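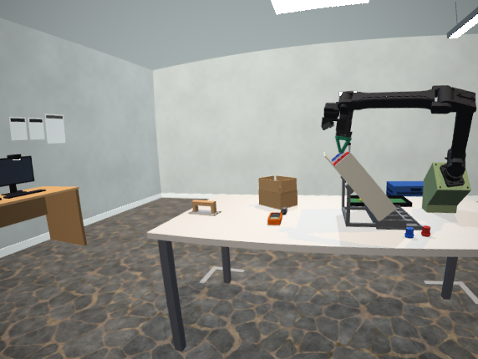 Arranging a mixed album and loose postcards: keep original order?

mwojcik_ms
Processing a donation, the Nendholm family papers. One bound album, 97 captioned prints, plus 54 loose postcards that were tucked between the leaves. Captions are in white pencil, 1918 onward. Do I describe the postcards as part of the album or as a separate series? Our template allows either.

flatfile
Separate folder, same series. Record the leaf each card was found at, in pencil on the sleeve. If you leave them in, the binding will keep spreading.

J. Koster
Disagree in part. If the captions refer to the cards, they belong to the album intellectually. Physical location is a different question. Use one series and two containers, and say so in the arrangement note.
Jeanine Koster

mwojcik_ms
Only 8 captions mention a card. The rest of the cards are later, several postmarked August 1931, sent to a different branch of the family.

flatfile
Then the later ones were put there for storage. I would not build a series around that.

J. Koster
You can't know that from a postmark. Somebody may have placed them on purpose. The note should say "found interleaved" and stop there.

borora_stacks
Does the bulk date change? We had the same problem with the Tustisby scrapbook and ended up with inclusive dates covering everything and bulk dates for the album only. The reading room has had no complaints.

mwojcik_ms
Inclusive 1918-1931, bulk 1918-1919. Fine with that. Going with one series, two containers, leaf numbers on the sleeves.

flatfile
Put the leaf numbers in the finding aid too. Sleeves get swapped.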